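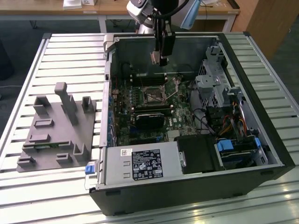 How often should you clean the dust out of a desktop computer?

Twice a year is plenty for most homes. If you have shedding pets or the tower sits on carpet, go for every three months.

I love this job! It costs next to nothing, it takes an evening at most, and an old machine can get noticeably quieter once its fans and vents are clear. My own routine is one cleaning in January and another in September, and this is how I do it.

We use cookies to remember your settings and count visits. Accept | Manage choices

What you need

A can of compressed air or a small electric blower, a soft paintbrush (a clean one, please), a Phillips screwdriver, a microfiber cloth and a few cotton swabs. A little isopropyl alcohol helps with sticky fan blades. Leave the household vacuum in the closet, as the nozzle can build up static right where you don't want it.

Step 1: Power down

Shut the computer down properly, switch off the power supply at the back and pull the plug. Press the power button once more to drain what's left. Then take off the other cables – snap a picture of the back panel first if you have a lot of them.

Step 2: Open it up

Carry the tower somewhere with good air, like a porch or a garage. Most side panels are held by two thumbscrews at the rear and slide backward. Touch bare metal on the case before you reach in, and do it again every few minutes.

Step 3: Filters and fans

Pull out any dust filters and rinse them under the tap. They have to be completely dry before they go back, so do these early!

Now the fans. Hold the blades still with a finger and blow in short bursts, keeping the can upright. Brush the edges of each blade, where the gray fluff packs down hardest. My 80 mm rear fan always needs a swab and a drop of alcohol too.

Step 4: Heatsink and power supply

Blow through the heatsink fins from both sides until nothing more comes out. For the power supply, blow through the vents from outside and leave its housing shut. There are parts in there that can hold a charge long after the plug is out.

Step 5: Close and test

Check that no cable is resting against a fan, put the filters and panel back, plug in and listen. A ticking sound usually means a wire is touching a blade. Power off, unplug, tuck it away and try again.

Enjoy the quiet – I always sit there grinning for a minute.

Crisanto Javier

Related
Cleaning a keyboard without losing the keycaps
Which screws go where: sorting tips for small repairs
Quieter fans on a small budget
How to wipe a monitor without streaks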